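Keeping Candles Through the Damp Months

Every October I turn out the candle drawer, and every October I find a few that have gone soft in the middle and bent like bananas! It's nearly always my own fault for leaving them on the landing windowsill all summer, so I've become rather fussy about storage, and I thought I'd share what works in our house.

Lay dinner candles flat in a shoebox, with a sheet of tissue between the layers, and put the box somewhere cool and dark. The bottom of the wardrobe does nicely. Keep scented ones in a separate tin, or by Christmas the whole lot will smell of cinnamon (ask me how I know).

A bent candle can usually be saved. Run a bowl of water at 40 degrees, leave the candle in it for 4 minutes or so longer if it's a fat one, then roll it gently back and forth on a chopping board until it comes straight - don't press hard, and let it cool lying down.

If it wobbles in the holder, wrap a bit of foil round the foot. I used to swear by the sticky putty Kostex sold in little tubs, but foil is cheaper and peels off without a fuss.

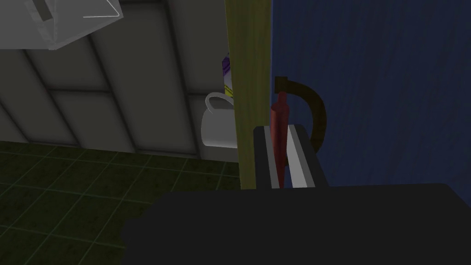 Slender and reddish-brown, with a rounded tip.

Dusty candles come up beautifully with an old pair of tights, and for wax on the tablecloth, let it harden, lift off what you can with a blunt knife, then iron the rest out through brown paper, moving to a clean patch as it soaks through.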